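Plustemer is looking for people to test the new version of Otgate, our group calling and messaging app for phones and tablets. The old version had 1072 open bug reports when we stopped adding to the list. We would like the new one to get embarrassed in private first.

You don't need to know anything about software. We have plenty of people who know about software, and they are the ones who put the mute button next to the hang-up button. We need people who call their sister, lose the call in the elevator, and have opinions about it.

Testing runs for 12 weeks. You install the app, use it for your ordinary calls and chats, and fill in a short form once a week. The form has 10 questions. One of them is "Anything else?" and past testers have treated it as a place to write novels. Go ahead – we read them. 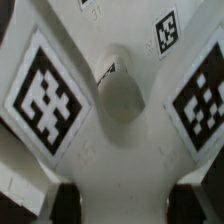 CALLS FOR TESTERS

You can apply if you:

- are 18 or older
- own a phone or tablet you use every day (old ones are very welcome, cracked ones too)
- make at least a couple of voice or video calls a week
- can talk one other person into installing the app, as calling yourself gets dull quickly

We are short on tablet owners, people with slow home internet, and anyone whose contact list has three different entries for the same dentist. If you use a screen reader or large text, please say so on the form. The last round had too few of you and the settings menu shows it.

What you get: a gift card at the end, a free year of the paid plan, and early access to features that may not survive until fall. If you drop out halfway, you keep the early access and we keep the gift card.

What we get: crash reports, call quality numbers and your weekly form. We don't record calls or read messages. The full privacy notice comes with your invitation, and it is four pages long, which our lawyers consider brief.

There are 1000 places. The groups in Tumar and Alemayehu, our two earlier test rounds, filled up fast, and former testers may apply again if they have forgiven us for the update in March that changed every ringtone to the same ringtone.

To apply, open the app, go to Settings, then Help, then Join a Test. If you can't find Join a Test, write to the testing desk and tell us where you looked. That will count as your first bug report.

Last updated: Jul 16, 2022

12 shares | 10 comments

Contact the testing desk | © Plustemer | Back to top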